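Section 3. Setting Up Your Sorting Baskets

Welcome back! By now you have unpacked your Nuletti craft wire set, and I hope you've had a little rest and maybe a cup of something nice. Sorting is the part I enjoy most, so please don't rush it.

1. Choose a table you can leave alone for the afternoon, and spread a cloth over it. Any cloth will do, patterned or plain (mine came from my grandmother's kitchen and has seen plenty of projects).

2. Set two plastic baskets side by side, close enough that you can reach both without getting up. Two different colors make life easier.

3. Decide which basket is for wire you still want to use and which is for scraps. At my house, green is for scraps and white is for keepers.

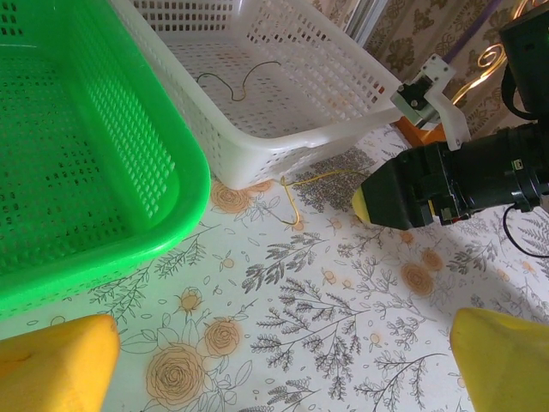
4. Pick up the wires one at a time and lay each one flat in its basket. Bends and curls are fine for now, and we'll straighten them together in Section 4. Anything shorter than 40 mm goes with the scraps.

5. When the table is clear, run your palm slowly over the cloth to feel for any little pieces you missed.

Note: Baskets with slotted bottoms are lovely for letting dust fall through, but thin wire can slip through too. Lift the basket and check underneath before you carry it off.

CAUTION: Cut ends are sharp. Keep wire away from your eyes, and keep small children and pets away from the table until everything is put away.

Revised October 2019 by Birdie Gallagher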